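siltton - README

Small parser generator for config languages. Written in Rust, no macros, no nightly. Started as a rewrite of Penrose (my old one, in OCaml, dont use it anymore).

Status: usable, API still moves. Pin your version.

What it does

Takes a grammar file, spits out one Rust source file. You check that file in. No build script, no runtime crate. If you want to read the generated code you can, it's ugly but it's just a big match and a stack.

Why not parser combinators

Used them for years. Fine until a type error fills the terminal. Compile times on the Rorkham config grammar got silly, and Fumiko Hattori kept asking why a three line change meant a coffee break. Generated code compiles fast. Error messages point at your grammar, with a line and column.

Trade-off is an extra step. Yes, you have to run the tool. Yes, people forget. CI check for stale output is in the ci folder, copy it.
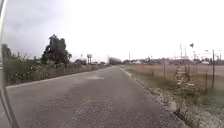

Grammar files

One rule per line, semicolons optional. Left recursion is OK, direct only. Indirect gets rejected with an error that names the cycle - no more infinite loops like in 0.3, sorry about those.

Whitespace is not skipped by default. You want it skipped, say so at the top with "skip ws". This trips everybody up once.

Test inputs

The tests folder has 3322 config files. 2681 of them should parse, the rest should fail, and each failing one has a .expect file next to it with the message we want. Most came from Vemach users who mailed me their broken configs, with hostnames and passwords scrubbed. If you spot one I missed please open an issue and I'll pull it the same day.

Run them all with "cargo test --release". Debug works too but is slow.

Known problems

- Nesting over 3000 levels blows the stack. Dont nest that deep.
- Unicode identifiers work, column numbers after them are wrong.
- Windows line endings: handled in the lexer, not inside multi-line strings. Imre Hegyi has a branch for this, needs review.
- Error recovery gives up after 4 errors. Hard coded. Will be a flag at some point.
- The formatter eats comments at the end of a file. Keep a backup untill it's fixed.

Contributing

Small patches please. Add a test file for whatever you fix. No need to ask first unless you're touching the table builder, in that case talk to Imre, he wrote most of it and the comments in there are thin.

License

MIT for the tool. Generated output is yours, no strings. Test files are CC0.

Last edited November 9, 2025. Changelog is in CHANGES, a bit behind.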